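Can a machine clean up after us yet?

My wife asked me this question in May, when she was standing in front of the sink and I was reading on my phone about a new robot. I said "almost". She gave me the sponge.

Since that evening I think about it often. I work in the packing hall of a company that makes parts for garden gates, here in Altetdale, and at home I do half of the chores, or a little less than half if you ask the other side. So I see both kinds of work every day, and I have an opinion about which of them will go to the machines first.

In our hall we have one machine that puts lids on boxes. It is called the Fernar, and it is older than my time in the company. It closes 1397 boxes on a normal shift and it does not complain. But the boxes must arrive straight, with the same side to the front, and the flaps must be already folded in. When one flap stands up, the Fernar stops and a yellow light goes on, and one of us walks over and pushes the flap down with a finger. This takes two seconds. Then it runs again.

I have pushed down many flaps. It is a strange feeling, to be the finger of a machine.

Two years ago the management bought a second one from Griltodura, this time with an arm, to take the hinges out of a bin and put them in the boxes. The man who installed it was very polite and stayed with us until late on a Friday. It worked well with the long hinges. With the short ones it was not so good, because they hook into each other, and when you lift one you lift three. A person gives a small shake with the wrist and two of them fall back. You do not learn this shake from a book, and I could not explain it to the polite man, although I tried with both hands. Now the arm does the long hinges and we do the short ones. I think this is a fair arrangement.

At home the situation is different. We bought a Purba, the small round vacuum, for the living room. Before it can start I must lift four chairs, take the cable of the lamp off the floor and close the door to the bathroom, where it likes to eat the edge of the mat. After this preparation it cleans for 70 minutes. With a broom I need maybe ten, but I must say the Purba reaches the far corner under the sofa, and I have not been in that corner since we moved in. My wife likes it very much. She says it is the only one in the house who starts without being asked. (It has a timer.)

What I really want is a machine for the table. We have two children, and in the evening our kitchen table has on it the homework, the crayons, a cup with a little milk, bread crumbs and some drawing which is either garbage or the most important drawing in the world. To clean this table you need hands, but you also need to know the family. I have thrown away the wrong drawing once. I will not do it again.
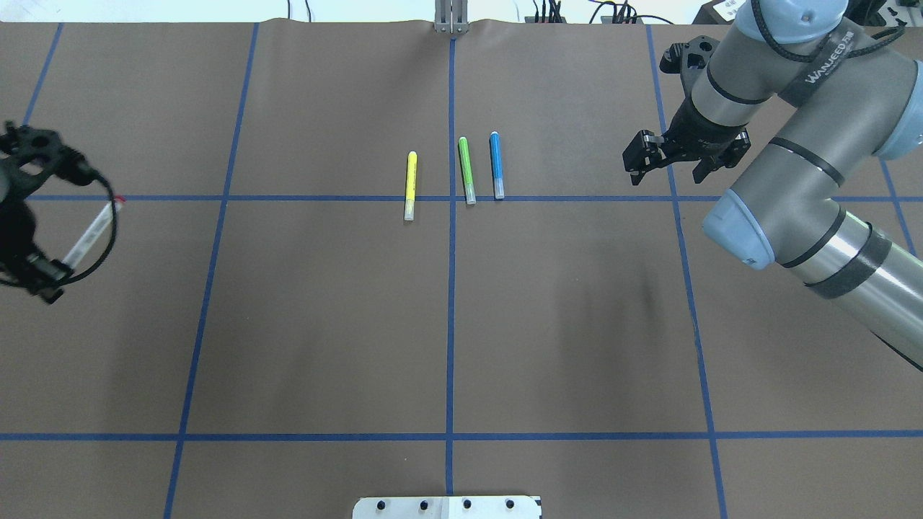

Tidying up pens is the chore I would give away first, and I thought it must also be the easiest one. A pen is light, it does not break, it is always the same shape. But look how much help the table gives: brown paper on it, blue tape in lines, and the yellow, the green and the blue marker lying side by side with their caps all to the same end. One gripper is holding a white marker with a red tip, and the other is open, with nothing in it. My children have never in their lives put down three markers in parallel. Ours are under the bread, or without the cap, or in the shoe of somebody. It is the same story as with the Fernar and the flaps -- first a person makes the world straight, and then the machine can begin.

I do not write this to laugh at the people who build such things. It is hard work and I could not do it. When I started in the hall, I was also slow, and I also dropped hinges, and my boss at that time was patient with me for longer than was necessary.

But when my wife asks again, I will have a better answer than "almost". For the shop floor I would say yes, for the work that comes always from the same side. For the floor of the living room, yes, if you lift the chairs. For the kitchen table after dinner I would say no, and I keep the sponge.

If some reader has a machine at home that can fold children's socks, please write to me what it costs. I have saved 726 dollars, and there are a lot of socks.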